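Silstead plan to bring back diners in July leaves owners doing the math

SILSTEAD – Restaurants, bars and coffee shops in Silstead will be allowed to fill every indoor seat again from the second Sunday in July, the city said, ending months of limits that owners blame for empty tables and thin paychecks. Whether the customers will show up is another matter, and the plan has little to say about it.

Under the rules in force now, indoor rooms are held to 25 guests whatever their size. The cap goes first. Late service returns with it, and kitchens may take orders until 11 p.m. Masks for staff stay in place for at least three more weeks, after which the city says it will "look at the numbers." It did not say which numbers.

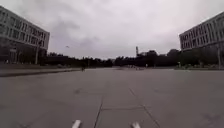

City officials called the timetable cautious. It may be, but it is also the third one this year. The first was dropped two days before it was due to start, by which time several kitchens had already paid for fresh stock. The second was pushed back twice and then folded into this one. There is no fund in the new plan to cover spoiled food or wasted shifts if the date slips again, and a spokesperson would not say if one had been considered.

The Hunt Street Traders' Group, which speaks for 41 food and drink businesses, gave the news a cool welcome. In a short statement, the group said most of its members would reopen their full dining rooms, though "not all of them on day one, and not all of them with a full menu." Around a third have cut staff since the winter. Hiring cooks back takes longer than unlocking a door, the group said, and those who found warehouse work may not want to come back for the old wage.

The city is leaning heavily on an entry app built by Detix, a software firm that won the contract without a public bid. Guests will scan a code at the door, and the app will show staff whether the person has had a recent test. The city describes the system as quick and simple. A trial at Peris, a bar and grill near the bus station, was less smooth. Staff there said the app logged people out, ran slowly on older phones and was no help to guests who came without one. The bar went back to a paper list before the trial was over.

Detix said the faults had been fixed. It has not released results from the trial, and the city has not asked for them in public. A request to see the contract was turned down on the grounds that talks over support costs are still open – an odd position for a system that is meant to be running in July.

Owners who skip the app can be fined, although the size of the fine has not been set. Nor is it clear who will do the checking. The city's health office has lost inspectors over the past year and has no plans to replace them before the fall.

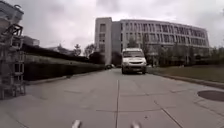

What changes in July

Indoor guest limit: lifted for all food and drink businesses.

Last orders: 11 p.m., every day of the week.

Staff masks: still required, with a review after three weeks.

Outdoor tables: current permits stay valid. New ones need a fresh form, which was not yet on the city's website on Sunday.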